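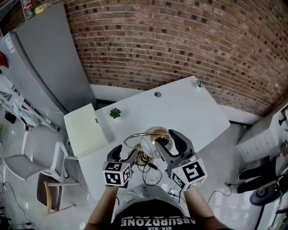
A glass globe lamp with a gold base, on a white desk.

The landlady of the Galside had gone to bed by the time her pub got famous. She'd put up one post at closing time, a photo of a pint of stout with a whole pickled egg bobbing in it, and asked if anyone fancied one.

"I woke up at six and my phone was red hot," she says, laughing so much she has to put her tea down. "There were 2,569 comments! We're a village pub. I normally get two, and one's my sister."

Most people were disgusted, and they said so at length. A few called for the pub to be shut. She answered as many as she could between deliveries - "politely, mostly" - and then chalked the drink up on the board.

It's been there since April and, I have to say, it's rather good (salty, a bit sharp, and you get a snack at the end). Regulars call it the Villanueva, after a racehorse that lost them all money.

Would she post another? "Oh, it's ready," she says. "It's got custard in it. My sister's begged me not to, so it's going up tonight, as soon as I've called last orders."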